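Fenodthorpe are up!

I've waited seven years to type that. The draw at Vurovar was enough, and by the time the second result came through on somebody's radio I'd lost my voice and one of my gloves. We finished the season a point clear of Lenenura, who had been top since the fall and probably still can't believe it.

So, the new season. Marchetti has stayed, thank goodness, and he's kept nearly all of the back line together. The big worry is goals. We won ten games by a single goal last year, and you can't keep doing that a division up — or maybe you can, but my heart won't take it.
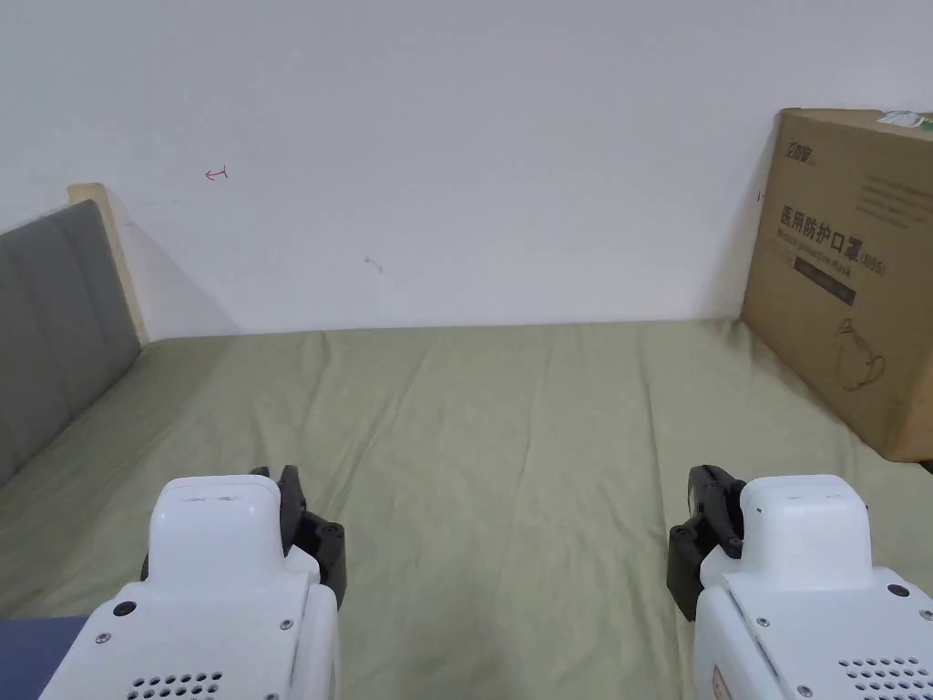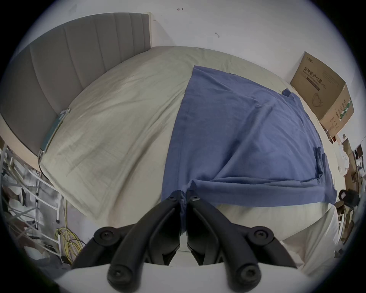
The new kid on the left wing looks terrific, by the way. I saw him in both warm-up games and he just runs at people. He's raw, he gives the ball away, and twice he crossed it straight into the parking lot, but I haven't been this excited about a winger since I was in school. Put him in front of a full back who overlaps and we'll have some fun.

In goal I'd stick with what we've got. There was a lot of grumbling after that mess in April, when we let in three before the break, but go back and watch the second half! He kept us in it.

Jadwiga Stępień is running the supporters' bus again, 40 seats, and the first away trip is already full. She has a waiting list, so get your name down if you want Lenenura away. They stayed down, of course, but we drew them in the cup, and I would walk there if I had to.

Season tickets have gone past 500 for the first time I can remember. The east side might even have a bit of noise in it. I'm going to stand over there for the opener and see what it's like, then probably move back behind the goal at halftime like always.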